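efren_agbayani
Anyone tried the Dirnen paint, the "one coat" white? $40 a gallon. I don't buy the one coat part.

plodder881
Used it on 2 bedrooms. One coat, done.
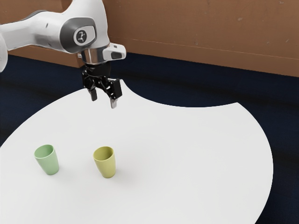

ehsanL
One coat over what, old white? Gloss shows every roller mark anyway. Look at the shine on that white arm, smooth curves and gray panels. Drywall won't ever look like that. I'd get eggshell.

plodder881
Over tan. Mine looks fine.

efren_agbayani
Fine at night, maybe. Sticking with Primon and two coats.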